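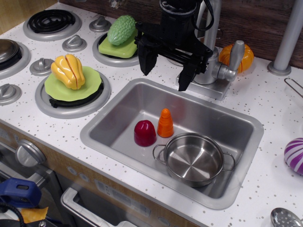

4. Set the travel limits

4.1 Power the arm from the bench supply with the gripper clear of the counter. Leave the motor enable switch off until step 4.3.

4.2 Open the Trornitz control panel and load the kitchen profile. Set joint speed to 10 percent.

4.3 Enable the motors. Jog the gripper down over the sink until the fingertips are 30 mm above the rim, then save this height as SAFE Z.

4.4 Jog to each corner of the work area at SAFE Z and save it. The arm must not touch the faucet or the pole at any corner.

Caution: Keep one hand on the stop button while jogging. The limits are not active until they are saved.

Note: Wai-kit Ko's build uses a longer upper link. With that link, enter 187 for the Z offset - the default is wrong for it. 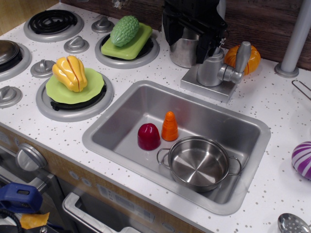
5. Teach the pick points

Pick points are stored relative to the counter, so clamp the kitchen down before teaching the first one. Teach the open positions first and the sink last. The star fruit on its round plate makes a good first target, and the small pot in the sink needs its own approach point, with the fingers lined up to one of the wire loop handles. Save each point under a short name with no spaces.

5.1 Run each point 6 times at low speed. If the fingers drift, repeat step 4.3 and teach the point again.

5.2 Export the file to the shared Mostent folder.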